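Tolerances Belong on the Drawing

October 2018

A drawing that says 16 mm and nothing else is incomplete. It states a target and leaves the acceptable result to whoever reads it next. In most small shops the reader falls back on a title block note such as "unless otherwise specified," and that note was usually copied from an older drawing, which copied it from another. I think the default tolerance block should be removed from drawings of any part that mates with another part. The designer should write a tolerance on every dimension that affects fit and mark the remaining ones as reference.

The usual objection is time. A bracket with four holes and two bends has perhaps a dozen dimensions, and toleranced individually it takes longer to draw. This is true and I do not think it matters much. The extra time is spent once, by the person who knows what the part does. The time saved is paid back later by people who do not know: the buyer, the machinist, the inspector, and finally the assembler with a file in one hand.

I worked for several years on enclosures and mounting hardware for the Tostik line of pump controllers. The enclosures were bent at one supplier, drilled at a second, and assembled in Zosberg. The drawings carried a general tolerance suited to machined parts. Sheet metal does not hold that tolerance across two bends unless the bender takes special care, and special care was never on the purchase order. The supplier quoted for ordinary bending and delivered ordinary bending. Incoming inspection rejected the parts, engineering reviewed them, and engineering accepted them, because the dimension in question located a label.

That sequence was repeated with each delivery. Every accepted deviation was recorded on a form, and the form did not feed back to the drawing. After the second year the inspectors had learned which rejections would be overturned and stopped raising them. One of the dimensions they had stopped raising located a gasket groove. We shipped 300 units before the leakage reports were traced to it.

It would be easy to blame inspection for this. I do not. An inspector who is overruled on most of his findings has been given information about the drawing, and the information is that its numbers are not meant. He has no means of telling which ones are the exceptions. The drawing gave the label and the gasket groove the same tolerance by giving neither of them one.

A second objection comes from the shops. Machinists say that a drawing covered in tolerances is harder to read and that they will charge more for it. The first half is correct when the tolerances are all tight. A designer who is unsure will write a small number for safety, and a dozen small numbers make an expensive part. The remedy is to write large numbers where large numbers will do. A slot that clears a cable can vary by 2 mm without consequence, and a drawing that says so permits the shop to cut it however is quickest. I have seen quotations from Belel fall after we added tolerances, for the plain reason that most of what we added was looser than the block it replaced.

Loose tolerances are underrated as a form of communication. They tell the shop where to spend no effort. They also oblige the designer to decide, and the decision tends to expose things. When I cannot say how far a hole may move, I generally have not worked out what the hole is for, or I have copied it from the previous revision. On one Hrnčiar adapter plate we found two tapped holes that had served a cover discontinued before any of us joined the project. They had been drilled, tapped, gauged, and occasionally rejected ever since.

The third objection is that the solid model has replaced the drawing, so that the question is out of date. The model is now sent directly to the machine, and the argument goes that the machine will cut what the model says. The machine will cut near what the model says. A model is nominal everywhere. It contains no more about permissible variation than the bare 16 mm did, and it looks more authoritative. Model-based definition can carry tolerances as annotations, and where it does, I have no complaint. In practice the files I receive from customers have no annotations at all, and the accompanying email says "standard tolerances."
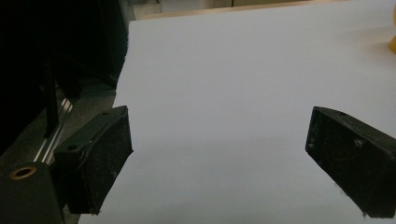 There is no standard tolerance in the sense the email intends. There are published general tolerance standards, with classes, and a class has to be named before it means anything. Even then it applies by size range and process, and it was never meant to settle a fit. A shaft of 8 mm in a hole of 8 mm is a sliding fit, a press fit, or scrap, depending on numbers that do not appear in either model. The shop will telephone if it is conscientious and guess if it is busy.

I would make a partial exception for prototypes. When the designer and the machinist share a building and one part is wanted by the afternoon, a sketch with three dimensions is sufficient, and the tolerance is conveyed by conversation. The trouble begins when that sketch is redrawn neatly and released. The conversation is not released with it. I would require that any drawing promoted from prototype to production be toleranced from nothing, with the old title block deleted before the work begins.

The change can be made without new software or a new procedure. Delete the default block from the template. Print in its place a line stating that untoleranced dimensions are for reference and will not be inspected. The first drawings issued this way will come back with questions, and some of the questions will be embarrassing. In Zosberg we began in February with the gasketed parts only, and the checker returned nearly everything in the first batch for at least one missing value. By the next batch the designers were asking each other about stack-ups before submitting. We have since extended the rule to the brackets, and the label position is now a reference dimension.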